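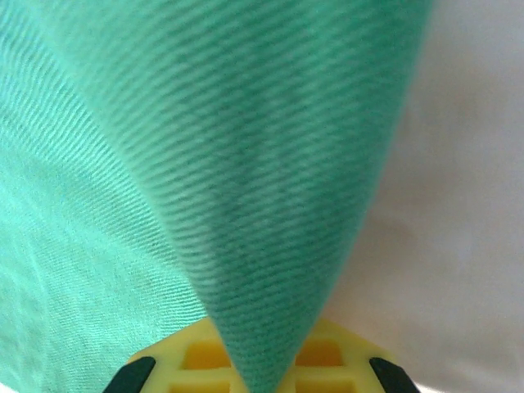
mint green, fine diagonal rib, a little fuzzy. laundry thread, sorry in advance

ok so folding night. started at 20 past nine bc I kept finding other things to do

this green one is my nemesis. will not stay square. I fold a corner in and the whole thing goes into a cone shape

Rajeshwari says fold on the rib. the rib is DIAGONAL, Rajeshwari

tried it anyway. got a very long triangle. tried again, longer triangle

also can we talk about the color. in the store I'd have said plain mint. up close it's two greens, pale seafoam and then a deeper jade in the stripes. kinda love it, still mad at it

current method: flat on something pale, smooth the left side first, bring the rest over, press down w/ forearm. do not lift by the middle. I keep lifting by the middle

Ashwin asked why not just roll it. bc the shelf is 19 inches deep and rolls fall off the front Ashwin, we have been thru this in May

switched to the Dultine detergent btw, the unscented. no opinion yet, smells like nothing so I guess thats correct

things still in the basket: sheets (fitted, dont speak to me), the dish towels, one sock

update: did the dish towels. easy. thirds, then half, stack. why cant everthing be a dish towel

going back in for the green one. if anyone has a way to fold stuff with a slanty rib pls reply, I will try anything except ironing

tea first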